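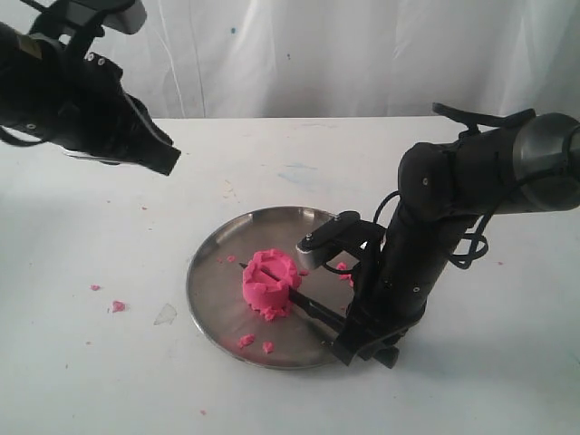 双腕ロボットによる切断作業。右側のアームが保持した黒い刃状の工具を、ステンレス製の丸いトレイに置いたピンク色の粘土に当てている。

ビルバーグ市産業技術センター、双腕ロボット設備の更新計画を公表 次年度予算案に計上へ

ビルバーグ(Billberg)市産業技術センターは11月26日、食品加工および軽作業分野の自動化研究に用いる双腕ロボット設備について、更新および増設の計画を公表した。計画期間は5年とし、初年度分の経費を次年度予算案に計上する。

対象となるのは、センター本館1階の共同実験室に設置する作業セルである。計画では、アーム、グリッパー、手首部カメラ、作業台および制御用計算機を一式として調達し、最終年度までに14セルの体制を整える。現在の設備は導入時期が異なる機器を組み合わせて運用しており、保守契約の終了時期がそろっていないことが、昨年度の内部点検で課題として挙げられていた。

センターは7月に、市内および近隣地域の事業者を対象として設備利用に関する意向調査を実施した。回答では、切る、すくう、並べるといった手作業に近い工程の試験を希望する声が多く、なかでも軟らかい材料の切り分けについては、専用機を購入する前に汎用アームで可否を見極めたいとの要望が複数の事業者から寄せられた。センターはこの結果を踏まえ、高速搬送用の大型機を導入する当初の案を見直し、卓上型の双腕機を優先する方針とした。

初年度の事業費は1,556万円を見込む。内訳は機器購入費、設置および電源工事費、安全対策費、利用者講習費からなる。このうち機器購入費については、本体価格に加え、グリッパーの指部、ケーブル類、カメラ取付金具などの消耗品および交換部品を当初から含めて積算した。前回の調達では交換部品を別途発注としたため、年度途中に予算の流用手続きが必要となった経緯がある。

機種の選定にあたっては、ウェティレック(Wetileck)社およびバレオ(Balleo)社から参考見積を取得している。両社の提案は可搬重量と保守の範囲に違いがあり、センターは総保有費用による比較を行ったうえで、仕様書を確定する。入札は一般競争とし、参考見積を提出していない事業者の参加も認める。
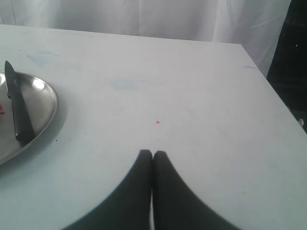

仕様書には、刃物などの工具を扱う工程を想定した要件を盛り込む。具体的には、グリッパーの把持力を段階的に設定できること、指部を利用者が工具なしで交換できること、手首部カメラの映像を関節角度の記録と同時刻で保存できることの三点を必須とする。天板の材質、背景幕および照明については、セルごとの条件の差を抑えるため、センターが別に定める標準に従うものとする。作業台の天板は機器本体とは別に交換可能な構造とし、交換に要する費用は年間の維持費に含める。

材料費の扱いも改める。これまで試験用の材料は利用者の持ち込みを原則としてきたが、次年度からは粘土などの模擬材料をセンターが一括して購入し、基本利用料に含める。食材を用いる試験は従来どおり利用者の負担とし、衛生管理に関する申請書の提出を求める。

設置場所の整備も併せて進める。共同実験室はマテベラ(Mathebula)棟との連絡通路に面しており、1901年に建てられた旧館の躯体を一部に使用している。このため、床荷重と電気容量の調査を入札公告に先立って行い、結果を参加事業者に開示する。調査により補強が必要と判断された場合は、工事費を別枠で要求し、機器の納入時期を調整する。

安全対策としては、各セルに非常停止装置と可動域の表示を設けるほか、刃物を使用する試験では事前の作業手順書の提出を利用者に義務付ける。初回利用者には講習の受講を求め、受講記録はセンターが保管する。

更新の対象となる既存機器は、点検のうえ使用可能なものを教育用に転用する。部品の供給が終了した機器については、予備部品を取り外した後に廃棄の手続きをとる。転用先の選定基準は、予算の成立後に改めて公表する。

センターは今後、予算案の審議と並行して仕様書案に対する意見の受付を行う。対象は市内に事業所を置く企業、教育機関および研究機関で、様式は総務課の窓口で配布する。寄せられた意見とこれに対する回答は、個別の事業者名を伏せて公開する。

本件に関する問い合わせ先 ビルバーグ市産業技術センター総務課 設備計画係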